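Ticket 3000: Dark gray knit lounge set shedding and bunching at the knee
Status: open, waiting on customer
Product: Jultanberg ribbed knit set, charcoal
Opened by: me (Hurnley store account)

Okay, so I bought the top and the pants together in July, and I love them, but I have lint everywhere! Black fuzz on the floor, black fuzz in the dryer trap, black fuzz on my one good cream rug. I washed both pieces cold before wearing them, inside out, like the tag says.

Second thing, the pants. They creep up and bunch around the knee whenever I sit, and then they stay there when I get up. I'm between sizes and went with the larger (your chart sent me that way).

Update, 9:40 a.m.
Tried the vinegar rinse your Besville desk suggested. Half a cup, cold, spin on 800. The top came out way better, hardly anything on the lint roller. Pants still shed, mostly from the inside of the thigh.

Update, same day, after lunch
Turned the pants around to check the seams and found the hem on one leg is stitched tighter than the other. So maybe the bunching is that leg catching and not the size at all? I let out a few stitches with a seam ripper and it slides down a bit easier now. Please tell me I didn't void the exchange.

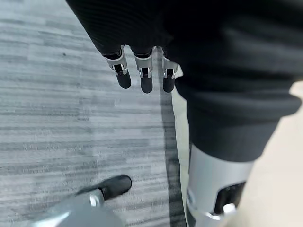

Can I put the pants in the dryer to help get the fuzz off?

Use the air-only setting for ten minutes with a dry towel, then clean the trap and check the inside of the legs. Regular heat can tighten the ribbing and make the bunching worse.

Update, 6 p.m.
Did the ten minutes, and wow, the towel was a mess. Running one more round tonight. If the knee still rides up I'd like to swap for the Dimitrov cut, order 697, same color if you have it.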